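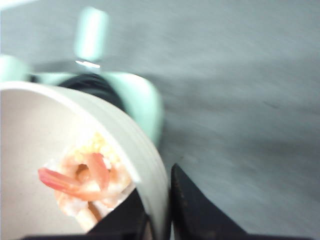

By the Kitchen Desk | Skotville Home Pages | 21/11/2021

Filed under: Kitchen Tips > Seafood > Out and About

The robot had the cup tipped well over when I got to the front of the line, shrimp bunched near the rim and a little heap of yellow kernels (corn, by the look of it) against the wall behind them. I have dumped several thousand cups of things into pans in my life and never once drawn a crowd.

The Zamfir workshop in Lanska held its open day this month, and the kitchen demo was the one with the wait. A robot arm picks up portioned ingredients and tips them out, one cup at a time. The program has 14 steps. My version of the same dinner has four, one of which is finding the lid.

I went for the machinery and came home with notes on shrimp.

Portion before you heat anything. The arm can't rummage in the fridge mid-recipe, so all its food is measured out ahead of time. Do the same with cups or small bowls, and set them down in the order you'll need them.

Go easy on how much you put in a cup. A full one dumps its load in a lump the moment it passes the tipping point. Half full is easier to steer, for grippers and for people.

Tip low. Hold the mouth of the cup close to the pan and roll your wrist over slowly. I pour from shoulder height like a man feeding ducks, and my stovetop shows it.

Expect corn to stay behind. Small stuff clings to the side of a cup while the big pieces slide out. Tap the outside with a spoon handle – don't bang the rim on the pan, especially if you like your pan.

Cooked shrimp goes in last. It only needs warming through, and a couple of minutes too long makes it chew like an eraser. If yours is frozen, thaw it overnight in the fridge and pat it with a paper towel before it goes near oil.

Tails on or off, decide early. They look nice on a plate. In fried rice they mean every guest is fishing around with their fingers, so pull them off beforehand and save them for stock.

Use one cup for raw seafood and another for everything else, and wash your hands between them. The arm doesn't lick its fingers. You might.

A sign by the exit said the Honov hall would host the next open day in January, with a session on folding dish towels. I'm 11 towels behind at home and plan to bring them in a bag.

We use cookies to remember your preferences and measure visits to this site. Accept all | Manage settings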